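Open afternoon at the Varela robotics lab in Wendthorpe. I've sewn on one button in my life, so naturally I took a seat up front.

1/ The suturing demo. Two instruments, one seam, black thread going everywhere. My earbuds look like this by noon – but they never end up as tidy knots.

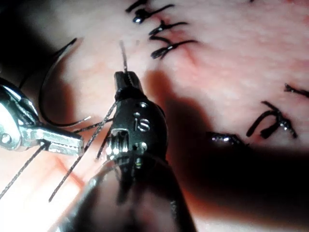 2/ The Q&A

Someone asked how long you practice before they let you near the good pad. Answer: 294 stitches. I asked if there was a snack table. There was, and it was better attended.

3/ The view from further back is calmer. You notice the stitches already in, and how close the tips get to each other without bumping. I can't do that with chopsticks.
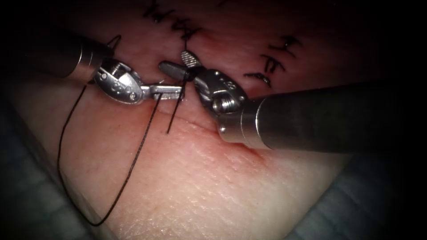

Both arms over the incision, Wendthorpe open day, May

4/ Button still missing from my coat.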